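Stondside Table Cover Sheet, White, Heavy

Single-use paper cover for work tables, sorting benches and craft surfaces. Supplied flat, not rolled, so the sheet lies down without taping at the corners. Plain white on both sides, uncoated, no print and no ruled lines. Sold in packs of 20.

The sheet is sized to the Lestham bench and can be used on other tables of similar width. On deeper tops a strip of the table remains exposed along the far edge. Align the near edge first, then smooth toward the back.

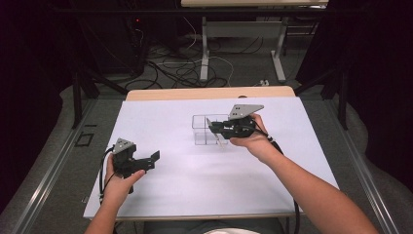
Sorting and Small Parts

Clear compartment boxes can stand directly on the sheet. Thin transparent or light-colored items, such as sticks and rods, are harder to see on white than on a dark surface; for these, order the gray sheet (Stistitz series). Dark parts and tools show up well on white.

Paper weight: 159 g/m2
Finish: matte
Edges: machine cut, square
Pack weight: around 3 kg

Storage and Handling

Store flat in the original sleeve, away from damp walls. Sheets that have been folded keep the crease. Do not use under hot pans or with solvents. Marks from pencil can be erased; ink soaks in. Turn the sheet over once before discarding.

Ordering

Minimum order is one pack. Orders of 16 packs or more ship on a pallet from the Issahaku warehouse. Custom cut sizes are quoted on request.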